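나무 상판 관리하면서 적어둔 것들 타래로 정리함. 8월에 시작했고 중간에 한 번 크게 망쳤다. 길다.

일단 배경. 나는 Rillholm이라는 작은 숙소에서 주방 쪽을 맡고 있다. 조리대는 전부 통나무 집성 상판이고 제일 많이 쓰는 게 길이 154cm짜리다. 창가에 붙어 있어서 해를 오래 받는다.

이 상판은 Wanyama 제재소에서 왔다. 납품서에 수종이 마호가니로 적혀 있는데, 켜준 Faraji Mutiso 씨 말로는 한 판 안에 다른 나무가 조금 섞였을 수 있다고 했다. 나중에 사포질해 보니 먼지 색이 구간마다 달랐다. 맞는 말이었던 듯.

처음 마감은 오일이었다. 바니시나 우레탄처럼 막을 만드는 마감이 아니고 나무가 먹는 방식. 막이 없으니 긁히면 그 자리만 손보면 된다. 대신 자주 발라야 한다. 둘 중 뭐가 나은지는 쓰는 사람이 얼마나 부지런한지에 달렸다고 생각한다.

오일 종류부터. 크게 마르는 오일과 안 마르는 오일이 있다. 아마인유, 동유, 호두유는 공기와 닿으면 굳는다. 식품용 미네랄 오일은 안 굳는다. 안 굳는 건 안전하고 쓰기 쉬운데 설거지 몇 번이면 빠진다.

식용유는 쓰지 말 것. 올리브유나 해바라기유 바르라는 글이 아직도 돌아다니는데, 몇 주 지나면 끈적이고 쩐내가 난다. 도마 하나면 씻어내면 그만이지만 조리대는 걷어내는 데 하루가 다 갔다. 내가 해봤다.

8월에 망친 얘기. 전임자가 남긴 통에 라벨이 없었는데 나는 그게 마감용 오일인 줄 알고 발랐다. 이틀이 지나도 손에 묻어났다. 사흘째에 냄새를 맡고 식용유라는 걸 알았다. 통에는 꼭 이름과 개봉일을 적어두자.

걷어낸 방법: 미지근한 물에 주방세제 조금, 결 방향으로 닦고 바로 마른 천. 이걸 여러 번. 그다음 80방, 120방, 180방 순서로 사포. 80방은 끈적임이 남은 데만 썼다. 처음부터 전체를 80방으로 밀면 자국 지우느라 더 오래 걸린다.

사포는 반드시 결 따라. 원형 샌더 쓰는 사람도 마지막 한 번은 손으로 결 따라 미는 게 좋다. 불 끄고 손전등을 옆에서 비추면 남은 자국이 잘 보인다.

180방에서 멈췄다. 더 곱게 가면 만질 때는 좋은데 오일이 덜 먹는다. 도마는 더 올려도 된다는 사람도 있다. 조리대는 180이면 충분했다.

사포질 뒤에 물걸레로 한 번 적셨다. 결이 일어나는데 그걸 마르고 나서 180방으로 살살 쓸어준다. 이 과정을 건너뛰면 첫 설거지 때 표면이 까칠해진다. 물기가 완전히 마를 때까지 하룻밤 뒀다.

그다음이 오일. 이번엔 Undwood에서 나온 하드왁스 오일을 샀다. Stella Ondieki 씨가 자기 가게 바에 쓰고 있어서 실물을 보고 골랐다. 한 통에 992실링. 싼 편은 아니다.

바르는 요령은 하나다. 얇게. 진짜 얇게. 천으로 바르고 20분 두었다가 표면에 남은 걸 싹 닦아낸다. 닦을 게 없다 싶어도 닦는다. 덜 닦은 자리는 번들거리고 나중에 끈적하다.
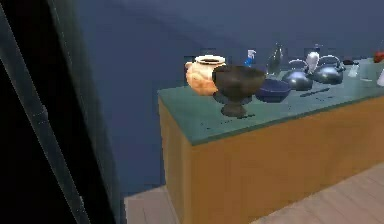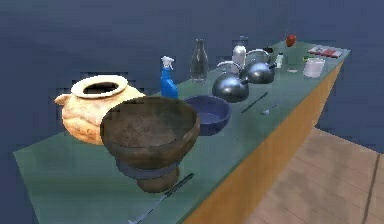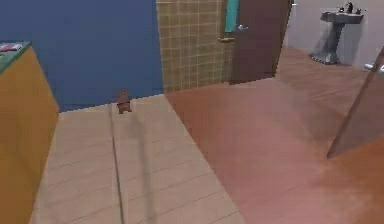
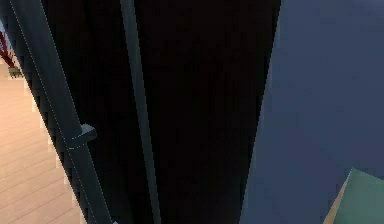
질문이 왔다. "오일 바른 상판, 며칠 뒤부터 써도 되나요?"

답: 제품에 적힌 시간을 먼저 따르세요. 저는 하루 지나서 마른 물건만 올렸고, 물 쓰는 작업은 일주일 뒤부터 했습니다. 손등을 대봤을 때 차갑고 축축한 느낌이 남아 있으면 더 기다립니다.

이어서. 횟수는 얇게 4번 발랐다. 회마다 하루씩 간격을 뒀다. 세 번째부터는 거의 안 먹어서 천에 묻은 양만으로 전체를 돌렸다. 단면(마구리) 쪽은 끝까지 잘 먹으니까 거기만 더 발라준다.

마구리 얘기 조금 더. 나무는 윗면보다 잘린 단면으로 물을 훨씬 빨리 빨아들인다. 갈라짐도 대개 거기서 시작한다. 싱크 구멍 안쪽, 벽에 붙는 뒷면, 밑면도 다 발라야 한다. 안 보인다고 밑면을 빼면 위아래로 습기 차이가 나서 판이 휜다.

우리 상판도 한쪽이 조금 휘었다. 설치할 때 밑면을 안 바른 게 원인 같다. Faraji 씨는 고정 나사 구멍을 타원으로 뚫어서 나무가 움직일 여유를 주라고 했다. 나무는 폭 방향으로 늘었다 줄었다 한다. 꽉 조여 놓으면 움직일 데가 없어서 갈라진다.

기름걸레 처리. 이건 중요하다. 굳는 오일이 묻은 천은 뭉쳐두면 혼자 열이 나서 불이 붙을 수 있다. 펼쳐서 밖에 널어 말리거나 물에 담가서 뚜껑 있는 깡통에 넣는다. 쓰레기통에 구겨 넣지 말 것. 이 얘기를 모르는 사람이 의외로 많다.

얼룩별로 적어본다.

흰 물자국: 오일 마감에서는 하루 말리면 없어지는 경우가 많다. 안 없어지면 그 자리만 180방으로 살짝 밀고 오일 한 번.

까만 얼룩: 젖은 무쇠팬이나 깡통을 올려뒀을 때 생긴다. 나무 속 타닌과 쇠가 반응한 것. 표면만이면 사포로 지워지고, 깊으면 옥살산을 쓴다. 장갑, 보안경, 환기 필수. 쓰고 나서 물로 여러 번 닦아낸다. 가루 상태에서 사포질하면 안 된다.

강황이나 커피: 바로 닦으면 괜찮다. 밤새 둔 강황은 포기하는 게 편하다. 햇빛 드는 자리면 몇 주에 걸쳐 옅어진다. 우리 창가 쪽 얼룩은 그렇게 거의 빠졌다.

탄 자국: 사포밖에 없다. 깊으면 주변까지 넓게 밀어서 완만하게 만들어야 한다. 그 자리만 파면 움푹한 데에 물이 고인다.

눌린 자국(찍힘): 섬유가 끊기지 않았으면 젖은 천 올리고 다리미를 짧게 댄다. 김이 들어가면서 부풀어 오른다. 다 올라오지는 않아도 눈에 덜 띈다. 말린 뒤에 오일.

평소 청소는 꼭 짠 행주에 순한 세제 조금. 끝나면 마른 행주. 식초물은 가끔은 괜찮은데 매일 쓰면 마감이 빨리 빠진다. 초록 수세미는 쓰지 않는다. 표백제도 안 쓴다. 생고기는 상판 위에서 바로 썰지 않고 따로 도마를 놓는다.

다시 바를 때가 됐는지 보는 법. 물을 몇 방울 떨어뜨린다. 동그랗게 서 있으면 아직 괜찮고, 퍼지면서 나무색이 진해지면 바를 때다. 제일 많이 쓰는 자리에서 시험해야 한다. 구석에서 하면 늘 괜찮게 나온다.

우리 조리대는 마감하고 70일째에 싱크 앞이 먼저 물을 먹기 시작했다. 전체를 다시 하지 않고 싱크 앞만 180방으로 가볍게 쓸고 한 번 발랐다. 경계가 조금 보이다가 며칠 지나니 구분이 안 됐다.

오일 색 얘기. 투명이라고 적혀 있어도 나무색은 진해진다. 물걸레로 적셨을 때 색이 대충 마감 후 색이라고 보면 된다. 밝은 색을 유지하고 싶으면 흰 안료가 조금 든 제품이 있는데, 얼룩지지 않게 바르기가 더 어렵다. 남는 조각에 먼저 해볼 것.

햇빛도 색을 바꾼다. 창가에 바구니를 한 달 올려뒀더니 밑에만 색이 달랐다. 새로 마감한 상판이면 처음 몇 달은 물건 자리를 가끔 옮겨주는 게 낫다.

비용 정리. 오일 한 통, 사포 세 종류, 면 헝겊. 헝겊은 헌 침대 시트를 잘라 썼다. 보풀 날리는 수건은 못 쓴다. 제일 많이 든 건 시간이다. 마르는 동안 주방 한쪽을 못 쓰니까 손님 없는 주에 맞췄다.

바니시로 바꾸는 것도 생각은 해봤다. Stella 씨는 손님 테이블은 우레탄, 안쪽 바는 오일로 나눠 쓴다. 컵만 올라가는 테이블은 막이 있는 쪽이 손이 덜 간다고 한다. 칼이나 냄비가 오가는 조리대는 막이 한 번 까지면 그 틈으로 물이 들어가서 전체를 벗겨야 한다. 나는 오일로 계속 간다.

밀랍만 바르는 건 어떠냐는 말도 들었는데, 밀랍은 열에 약하다. 뜨거운 컵 자국이 잘 난다. 오일 위에 얇게 올리는 용도로는 괜찮다. 촉감은 제일 좋다.

추가. 아까 8월에 쓴 오일 통은 뚜껑 안쪽에 굳은 찌꺼기가 껴서 밀폐가 안 됐다. 닫기 전에 입구를 닦고, 남은 양이 적으면 작은 유리병으로 옮긴다. 공기가 많이 남으면 통 안에서 굳는다. 표면에 막이 생긴 정도면 막만 걷어내고 써도 됐다.

다음은 선반 차례. 선반은 물을 안 쓰니까 두 번만 바를 생각이다. 마르고 나서 색 차이 나는지 보고 이어서 올리겠음.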